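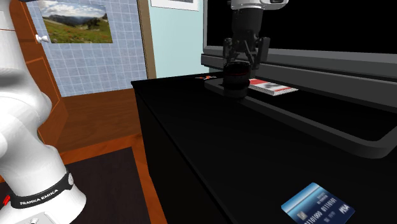 Stuck arm, dropped jars, and what to do first

Workshop tips, page 18. Quick one this week, the Ganthorpe bench has been playing up and I want this written down before I forget it.

Arm stops halfway over the table and won't budge. Don't pull it. Don't lean on it either. Hit the stop button, then look at what the fingers have got hold of. If it's a jar or a tin, get a folded towel underneath before you touch anything else. Fingers can let go when the power drops — depends on the gripper, so look yours up NOW and write it on tape on the base.

What went wrong with ours. Tuesday, just after lunch, error 738 on the screen. Arm was lowering a small tin next to the telly and stopped dead. I cleared the error and pressed go again without looking. Stupid. It carried on down from where it thought it was, caught the foot of the stand and shoved the whole telly back a good bit. No cracks, but I went cold.

Cause was dull. Somebody had wiped the table and put the telly back 40 mm nearer the arm. The program didn't know. Error 738 on our setup is only "pushed against something", it was telling me the truth and I ignored it.

So:

Mark where things go. Thin tape round the feet of anything heavy. On a black table use white or yellow, dark green is useless, ask me how I know.

Never clear an error from your chair. Get up, look, then clear it.

First run after cleaning, go slow. Lowest speed, hand on the stop.

Shiny black tops are a pain. Black tin, black table, black telly, our camera loses the edges completly. A matt place mat under the bit you're working on helps a lot. The Livden ones lie flat. The cheap rubbery ones curl at the corners and the fingers catch them.

Flat stuff. Cards, leaflets, thin packets. Two fingers can't get under them, they just scrape along and the arm faults. Slide the card to the table edge so a bit sticks out, or put it on a sponge. And don't use your real bank card for testing. Had to order a new one in June, scratched right across the chip.

Books — grip by the spine, not the pages. Pages spread, book slides, arm thinks it has nothing and goes looking.

Tins and jars. Wipe the oil off first. Washing up liquid, rinse, dry properly. Finger pads as well while your at it. If the pads have gone shiny, change them. Filtuser pads lasted us 2,216 picks, the Won ones came off sooner but they are softer on glass.

Cables. Check nothing is looped near the elbow. Arm looks fine going down then snags coming back up.

After any bump, even a small one: power off, look over the fingers for a bend, try a soft thing first (rolled sock is good). If it clicks or sits crooked leave it off and get it seen to. Don't bend it back with pliers.

Door shut while it's running, kids and dog on the other side of it.

Next time, getting tape glue off a glossy table without leaving a dull patch.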